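Dorkside disc golf open day, 12 February 2024

Dorkside opened its new disc golf course to visitors this month, and I went along with Ashley Goodall, who had played twice before. I had never thrown anything at a basket in my life.

The course sits on 58 acres of old pasture behind the Karedetti sports center. Birutė Krūmiņa, who laid it out, walked our group around the first 10 holes before anyone was allowed to throw. Most are short and open. The sixth crosses a creek, and we lost two discs there before lunch.

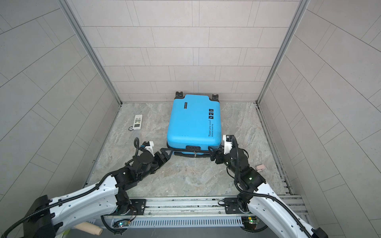
Loaner discs were free for the day, three to a person: a driver, a mid-range and a putter. Dean Bickerstaff ran the beginner clinic and had us throw only putters for the first half hour. It helped. If you're flying in with your own set, a small hard-shell suitcase like the sky-blue one with "Have a nice trip" printed on it will do fine, and you can leave bags at the front desk. Discs weigh more than you'd expect once you pack a dozen.

Nearly 600 people came through by mid-afternoon, and there was a wait at the first tee – bring a folding chair. Food was soup and rye bread from the center's kitchen. Parking is on grass and was muddy near the gate.

Ashley beat me by 10 throws. The course is open daily until dusk, and league sign-up runs through the end of February.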